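Disposable chopsticks

Disposable chopsticks are single-use eating utensils, usually made of wood or bamboo, supplied by restaurants, takeout counters and food manufacturers and thrown away after one meal. They are most common in East Asia and are used worldwide wherever East Asian food is sold. The Japanese name for the most familiar type, waribashi, means split chopsticks and refers to the way the pair is joined at one end and pulled apart by the diner.

History

Chopsticks have been used in China for more than three thousand years, but for most of that time they were kept and washed like any other household tool. Inexpensive split chopsticks came into use in Japanese eating houses during the Edo period. Later production made use of offcuts from the timber trade, particularly cedar and cypress left over from the making of barrels. Yoshino, in Nara Prefecture, became well known for chopsticks made from such scraps.

Mechanized production spread in the twentieth century. As demand grew, much of the manufacturing moved from Japan to China and Southeast Asia, where aspen, birch and bamboo were available at lower cost. By the end of the century most of the disposable chopsticks used in Japan were imported.

Materials

Aspen and birch are the usual woods for low-priced chopsticks. Both are light in color, have little smell and can be peeled or cut with few splinters. Cedar and cypress are more expensive and are valued for their grain and scent. Bamboo is harder than any of these and can be made thinner without breaking. It also grows back quickly after cutting, and its share of the market has risen steadily for that reason.

Cheap wooden chopsticks may be coated with paraffin or treated with sulfur dioxide to whiten them and slow the growth of mold. Several countries limit the amount of sulfur dioxide residue allowed in the finished product.

Manufacture

Wooden chopsticks are made either from veneer or from sawn blanks. In the veneer method, a log is softened with steam or hot water, peeled into a continuous sheet and stamped into pairs. In the sawn method, the log is cut into boards and then into strips, which are planed and shaped. The blanks are dried, tumbled against each other to smooth the surfaces, and sorted for knots, warping and discoloration.

Sorting was done by eye for most of the industry's history. The Lutora mill, which made birch chopsticks for export, employed 40 sorters at its peak and graded its output into three classes. The best class went to restaurants in paper sleeves, the second was packed in bulk, and the third was sold as kindling. A competing firm, Braner, used a sorting belt with two grades and sold its rejects to a maker of pressed board.

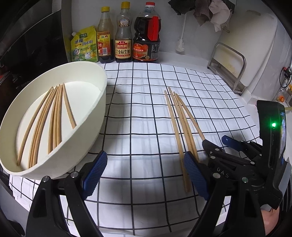 Grading matters because wood varies along its length and from one log to the next. A blank cut from near the center of the trunk may bend as it dries, and one cut across the grain may snap under light pressure. Color is a lesser concern, although buyers often ask for an even shade within a batch. Light wooden chopsticks with a pale tan color and slightly darker tips, like those in the round cream-white bowl, would not ordinarily be rejected under a grading system based on strength alone. Buyers who supply formal restaurants tend to be stricter and may send back a shipment for small differences in tone.

Shapes

Several shapes are recognized in the Japanese trade. Koban chopsticks have rounded corners and no groove between the two halves. Genroku chopsticks have rounded corners and a groove, which makes them easier to split. Tensoge chopsticks are cut at a slant at the top and are considered a better grade. Rikyu chopsticks taper toward both ends and are associated with the tea ceremony meal. In China, round bamboo chopsticks sold as separate sticks in a plastic wrapper are more common than joined pairs. Korean restaurants generally use metal chopsticks for eating in and give out disposable ones with delivered food.

Environmental effects

The main objections to disposable chopsticks concern the use of timber and the amount of waste. China introduced a consumption tax on disposable wooden chopsticks in 2006. Defenders of the product have pointed out that some chopsticks are made from thinnings and mill waste that would otherwise have little value. This is true of part of the Japanese output and of very little of the imported product.

Many restaurant chains have changed to washable plastic or melamine chopsticks. The change reduces solid waste but requires water, detergent and labor. Jade Perron, in a study of noodle shops titled The Second Pair, compared 70 small restaurants and found that the ones most likely to go back to disposables were those without a dishwashing machine. Perron also noted that customers in these shops rarely asked for one kind or the other - most used whatever was on the table.

Reuse and recycling

Used wooden chopsticks can be turned into paper pulp, particleboard or fuel. Collection is the main difficulty, as the sticks are light, scattered among many small businesses and often soiled with oil or sauce. The Girard collection scheme asked restaurants to rinse and dry their used chopsticks before a pickup each Saturday. It recorded 1,979 sacks in its first year and 2,072 in its second. The sacks went to a workshop called Cleltach, which pressed the wood into trivets, shelves and small tabletops.

Household uses are varied. Unused chopsticks are employed as plant stakes, stirring sticks and craft supplies, and woodworkers sometimes glue pieces of them into stripped screw holes. Bamboo is less suitable for this last use, as it tends to split when a screw is driven into it.

See also

Chopstick rest
Cutlery
Toothpick
Wooden spoon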